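Início > Casa e papelaria > Passo a passo > Estojos

Este site utiliza cookies para melhorar a sua navegação. Ao continuar, você concorda com a nossa política de cookies. Aceitar | Saber mais

Como arrumar (e limpar!) um estojo rígido de plástico sem perder a tarde nisso

7 de março

Imprimir esta página | Enviar por e-mail

Eu tenho um fraco por estojo rígido. Aquele de tampa, que abre e fica em pé lá atrás, sabe? Já tentei os de zíper, os de rolinho, até um de lona da Trultgate que ganhei num amigo secreto e que durou um semestre antes de virar um saco de migalha de borracha. Volto sempre para o de plástico. Ele protege a ponta das canetas, limpa com pano e, quando está aberto na mesa, mostra tudo de uma vez.

Só que estojo rígido não perdoa bagunça. No de pano você empurra mais uma caneta e o tecido cede. No rígido a tampa não fecha, você aperta, ela fecha torta e um belo dia a dobradiça vai embora. Foi assim que perdi um Nishad branco que eu adorava, e foi depois disso que passei a fazer a arrumação direito, duas vezes por ano: uma agora, no começo das aulas, e outra em maio, quando as provas já fizeram o estrago delas.

O que você vai precisar

Um pano macio (camiseta velha serve muito bem), detergente neutro, um potinho com 200 ml de água morna, um cotonete ou dois, uma folha grande de papel para forrar a mesa e um rascunho para testar as canetas. Se tiver tinta seca no fundo, separe também um pouquinho de álcool. E é isso, não precisa comprar nada!

Passo 1: forre a mesa e esvazie tudo

Gosto de papel pardo ou bege bem grande, daqueles de rolo, porque a tinta que cair aparece na hora e não passa para a mesa. Abra o estojo no meio do papel e tire tudo, inclusive o que mora embaixo de tudo (clipe, ponta de grafite, aquele papelzinho dobrado que você não lembra o que é). Vire de cabeça para baixo e dê umas batidinhas no fundo. Com carinho, que a dobradiça está aberta e é nessa hora que ela sofre.

Se o seu tem uma cartela ou forro solto no fundo, tire também, desde que saia fácil. Se estiver colado, deixe quieto.

Passo 2: teste caneta por caneta

Pegue o rascunho e faça um risco com cada uma. Eu faço três montes: funciona, talvez, lixo. O monte do talvez é o perigoso, porque a gente tem pena. Minha regra é dar uma segunda chance só para marcador, que às vezes passou tempo demais guardado em pé com a ponta para cima. Deito o marcador por um dia, tampado, e testo de novo. Se falhar, adeus.

Na última arrumação comecei com 11 canetas e fiquei com 5. Doeu um pouco, confesso, mas fazia meses que eu só usava essas mesmo.

Passo 3: limpe por dentro e por fora

Umas gotas de detergente na água, pano úmido (bem torcido!) e passe primeiro na tampa, depois na bandeja. Nos cantinhos vai o cotonete. Se a tampa tiver alguma coisa impressa, um nome, uma marquinha, passe o pano de leve ali e esqueça o álcool: impressão em plástico sai com uma facilidade que dá raiva. Já apaguei metade do desenho de um estojo da Wevulthorpe achando que era sujeira.

Para mancha de marcador na bandeja, molhe o cotonete no álcool e trabalhe só em cima da mancha, em círculos pequenos. Teste antes num canto escondido. Plástico branco fica lindo depois, mas mancha velha de vermelho às vezes deixa uma sombra rosada e aí só convivendo.

Deixe aberto até secar por completo. Uns minutinhos perto da janela resolvem, mas sol forte direto eu evito, porque amarela.

Passo 4: comece pelo que você mais usa

Essa é a parte gostosa. Antes de sair devolvendo tudo, coloque uma única coisa: a caneta ou o marcador que você pega todo dia. Deitado, no sentido do comprimento, num lugar em que os dedos alcancem sem esbarrar em nada. Abra e feche a tampa. Fechou sem esforço? Então você já sabe a altura que pode usar, e o resto se organiza em volta.

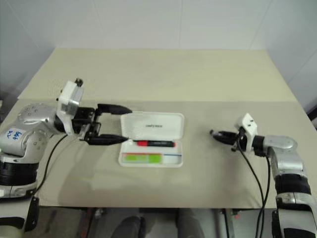 Uma leitora escreveu perguntando se marcador de duas pontas não devia ir sempre em pé, num copo, e contou que os dela secam de um lado só, justamente o lado que fica para cima. Pois é, esse é o motivo de eu gostar tanto do estojo para eles! Com duas pontas não existe lado certo de deixar para baixo, então deitado a tinta fica mais equilibrada entre uma e outra. Ela respondeu depois que ia passar os dela para uma caixinha baixa, já que não cabiam todos no estojo. Acho ótima solução para quem tem coleção.

Passo 5: devolva o resto em camadas (poucas!)

Duas camadas no máximo. Embaixo vai o que é comprido e fino: lápis, lapiseira, régua curta. Em cima, o que você pega mais. Borracha e apontador ficam numa ponta só, juntos, e se o apontador não tiver depósito eu embrulho num pedacinho de papel para não espalhar pó de grafite na bandeja recém-limpa.

Alterne o lado das tampas, uma para cada ponta do estojo. Tampa é sempre mais gorda que o corpo da caneta, e com todas do mesmo lado o estojo fecha torto. Aprendi isso tarde, depois do finado Nishad.

Um limite que funciona para mim são 7 itens de escrita. O seu pode ser outro, depende do tamanho. Uso um da Trasus, de bandeja rasa, e com mais que isso a tampa já começa a reclamar.

Passo 6: o teste da sacudida

Feche e sacuda de leve perto do ouvido. Um barulhinho é normal. Se parecer um chocalho, dobre uma tirinha de feltro e coloque no fundo, que segura as canetas no lugar e ainda abafa o som (quem já abriu estojo no silêncio de uma biblioteca sabe do que estou falando).

Dúvidas que sempre chegam

Pode lavar debaixo da torneira? Se for só plástico, pode, mas tire antes o que for de papel e seque bem a dobradiça.

Caneta tinteiro vai junto? Eu levo a minha separada. Deitada no meio das outras ela arranha, e se vazar leva o estojo inteiro.

E se a tampa já estiver frouxa? Um elástico largo em volta quebra o galho por um bom tempo. Feio, mas fecha.

Imprimir esta página | Enviar por e-mail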